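Bring Back the Handwritten Recipe Card
By Phyllis Horrocks
Monday, November 1, 2021

My aunt kept her recipes in a tin that once held crackers, and I would trade every cooking app on my phone for it. I mean that! I have 573 recipes saved online and I cook from maybe a dozen of them. The tin I could cook from with my eyes shut.

A card makes you choose. There is room for the ingredients, the oven setting and a line or two of method, so the writer has to decide what matters. My aunt's card for plum cake says "butter, more than you think" and then gets on with it. Compare that with the plum cake I looked up in September, where I scrolled past a trip to the coast, a childhood dog and three videos before I found out how much flour to use.

And the handwriting! You can tell when she was in a hurry. You can tell which dishes she made for company, because those cards have neat capitals and the weekday ones lean all over the place. On the back of the lentil soup she wrote "Correa likes this with lemon," and I have put lemon in it ever since, though I never met anyone called Correa.
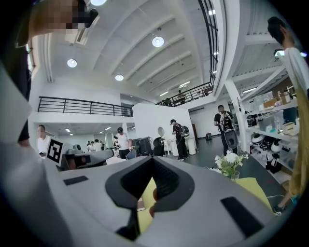 People tell me cards get lost, and they do. They get splashed too, and the ink runs. But I have also lost a whole folder of saved pages when a site I loved shut down overnight, and there was no drawer to go digging in. Paper at least gives you a fair chance of finding it behind the stove.

What I would love to see is more of us writing them for each other. Give a new neighbor three cards with a loaf of bread. Ask your father for the chili before you need to ask somebody else how he made it. Copy it down the way he says it, even if he says "cook it till it looks right," and put his name at the top.

I started in the spring with a pack of 300 blank cards, which my sister thought was wildly hopeful. Fine, it was! But I'm already writing smaller to fit things in, and the plum cake has gone to four households, one of which swapped in pears and sent me back a card of their own.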